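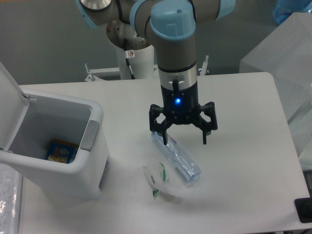

Dandeck replied that a bottle is a bottle, toss it in the recycling and quit fussing.

Okay, but the wrapper? My Gustilico sorting guide runs 53 pages and still can't tell me where crinkly film goes. I don't buy that any of it gets sorted later.
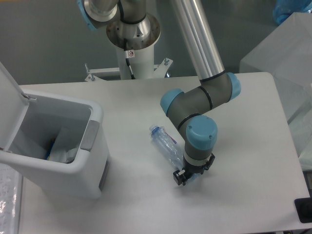 And labels. Bimel says peel them off, Thambiah says leave them on. Both sound very sure - neither says why.

"Crush it first" is another one I doubt. Saves room in the bin, sure. Past that I'd like to see proof.

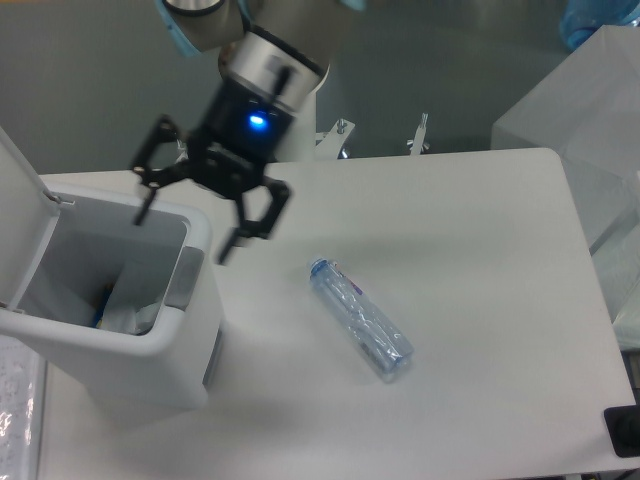

One clear bottle, one white bin, lid up.

Still waiting on an answer about the film. I asked at 6.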